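Recruiting bios: does anybody still read these?

Started by backrowbleachers, 2020-07-03

backrowbleachers wrote:
So I've been going down the rabbit hole on our incoming class (no spring game, no camp, what else am I supposed to do) and I read every single bio on the team site, start to finish. I came away with less of an idea who these guys are than when I started! Every one of them was a "multi-sport standout" and a "two-way starter" and somebody's top something of something. One kid's whole bio was a list of awards from outlets I'd never heard of. Then at the very end it says he returned 2 punts for touchdowns in a playoff game and that's it, no other detail. That's the part I wanted!!

Does anyone here still put stock in the bios, or do you go straight to film?

funton_fan wrote:
Film, always. The bio is written by a student assistant off a sheet the kid's parents filled out. I know because my nephew's said he ran the 400 in high school and he ran it one time, as a fill-in, and finished last.

SidelineMarge wrote:
I like the bios and I'll stand up for them. I don't have time to watch game film on a whole signing class, I have a job and a garden. Tell me where he's from, what position, did he play for anybody good. If I learn his sister plays volleyball at Yagi, great, now I have something to say when I meet his folks at the tailgate.

funton_fan wrote:
But Marge, you're reading it for the sister. OP is asking if it tells you whether he can play.

SidelineMarge wrote:
I can do both, thank you.

zorka_zone wrote:
Somewhere in the middle for me. The stats are fine if you know what league they came out of. Sota Kamata had 11 interceptions his last year at Zorka and everybody on this board lost their minds in March, and then you go look at the schedule and half those teams were throwing because they were down five touchdowns by halftime. I still like him a lot. I just don't think the number means what people want it to mean.

backrowbleachers wrote:
OK but he still had to catch them! A ball thrown by a desperate quarterback is still a ball. I've watched plenty of corners drop those right off the chest plate.

zorka_zone wrote:
Sure, and I said I like him. My problem is when people put him next to a guy who had three picks against real passing teams and go "well, 11 is more than three." That's all the argument was in the March thread, page after page of it.

oldguard62 wrote:
The March thread was a disgrace and I was in it.

What I'd like to see back is the old printed media guide. I've got a shelf of them in the den. They'd give you the hometown, the high school coach's name, the major, and then a little paragraph the SID had sat down and written after talking to the kid. You could tell he'd talked to him. Hideaki Tsuji's said he'd learned to long snap in a church parking lot because his brother needed somebody to practice punting with. I have remembered that for years and I couldn't tell you a thing about his all-conference teams.

SidelineMarge wrote:
Oh I loved Tsuji! He was the one who held the door for everybody at the spring banquet.

funton_fan wrote:
Fine, I'll give you the parking lot one. But a long snapper is the one position where there's no stat to print, so they had to write something.

oldguard62 wrote:
They wrote something for everybody. I'll scan a few pages when my daughter comes by, I can't work the thing.

backrowbleachers wrote:
Please do, I'd read all of them. I've only got the online ones, and when they redid the team site all the older bios got cut down to height, weight and class. Whole careers gone. I tried an archive site and got maybe half of the defensive backs and none of the linemen, naturally, linemen get nothing.

So I've started keeping my own file. Plain text, one page per guy. I write down what the bio said, and under that I put what I noticed on film, and I try not to let the one leak into the other. For Kamata I've got his picks on top and then underneath "opens his hips too early, gets away with it because he's fast." I'm up through the defensive backs and the tight ends.

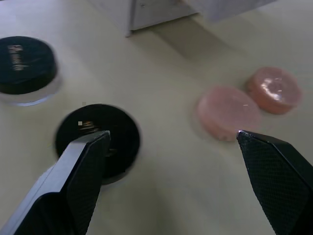
The tight ends were harder than I expected. One of them came over from Stunach and played receiver there, so his catches look huge next to the others and his blocking is a blank page. I ended up writing "no idea" for half of it. I'd sooner have that on the page than a guess, and I can fill it in when they let us back in to watch practice. If they let us back in.

zorka_zone wrote:
This is the right way to do it. Are you marking which games you watched? I'd want to know if "opens his hips too early" is from one game or a whole season.

backrowbleachers wrote:
Ugh, no, and now I'm going to have to go back and do that. I know the Kamata note came from the Funton game and at least one other.

funton_fan wrote:
The Funton game where he got beat deep on the first drive? I remember it fondly.

zorka_zone wrote:
He got beat because the safety bit on the fake. Watch it again, he's passing that guy off and there's nobody home behind him.

funton_fan wrote:
He's the one chasing on the film, that's all I know.

SidelineMarge wrote:
Be nice. Back row, would you put the hometowns in too? And the sisters, if there are any.

backrowbleachers wrote:
Marge, for you I'll add a line for family. Going to redo the corners tonight with the games listed and I'll post the first few for people to pick apart.

oldguard62 wrote:
Do the linemen next. Start with the centers.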